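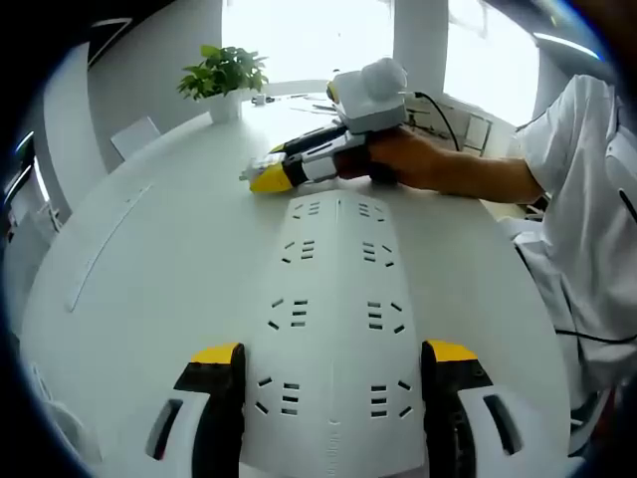
On Mar 2, 2018, Parvaneh Akbari wrote:

> Dear all,
> before we decide about the big table I would like to hear what people
> think. My proposal is to sell it and buy two smaller ones with straight
> sides. The oval one takes the best place at the windows, and we can not
> push anything against it. Also the white top shows every cup and every
> pencil. In Oltdale they asked 2000 dollars for a used one of this size,
> so maybe we get something for ours too.
> And please, who is watering the plant? The soil was like a stone.
> Parvaneh

Hello Parvaneh and everybody,

Thank you for writing to the whole list, I think it is better than to discuss it in the kitchen when half of the people are away.

I would like to keep the table. I will try to say why, and then also where I agree with you.

The room on the window side has much light, and a white top makes it even lighter. In winter this is a big help for me. When I sit there with drawings I don't need the lamp until the middle of the afternoon. With two darker tables I am afraid we would lose this, and white ones will show the cups just the same.

The second thing is the form. It is true that you can not put a cupboard against a round edge. But six people can sit there and all see each other, and no one has a corner in the stomach. At my former workplace we had square tables pushed together, and they were always moving apart, and the papers fell in between. I would not like to have that again.

About the marks. I have tried three different cleaners, and the best was Clirard, the one in the flat bottle, on a damp cloth. Please don't use the rough side of the sponge. The coffee ring which was there since May went away with it, only it needed some patience. The long recessed strip on the tabletop is more difficult. Crumbs go in and stay there. I take a soft brush first and the cloth after, because with a wet cloth alone they become a kind of paste. If everybody who eats at the table would brush it once, it would be enough.

About the price, I am not so optimistic. I asked at Rautiainen when I was there for the chairs. They take back used tables, but they pay little for the big ones, and we must bring it ourselves. The Skeltmont lift is 34 centimetres too short for the top, so it would have to go down by the stairs, as it came up. Those who carried it will remember. I don't want to ask them a second time.

Where I agree: the far end of the table has become a place where small things are put down and forgotten. I suggest a tray or a low box there, and what is still lying in it at the end of the month goes to the shelf in the hall. The white framed board could also get a proper place on the wall. Leaning near the window is not a good solution for it, somebody will knock it over with the blind cord. I have the screws at home – the wall is concrete, so I need to borrow a drill. Does someone have one with hammer function?

And the plant. I am sorry, I thought it was on the kitchen list, and I see now that it is not. I gave it water yesterday evening, half a litre, slowly. The white square pot is nice to look at but it holds very little, and I believe the roots have no more space. I can repot it, but I would like to keep a white pot of the same kind if we find a larger one. Until then please give it a glass of water 2 times in the week and turn it a little, so that it does not grow only to the glass side.

If the majority still wants smaller tables I will of course accept it. But then please let us measure the room first, with the doors open. I can bring the long measuring tape.

With kind regards,
Hilkka Rantala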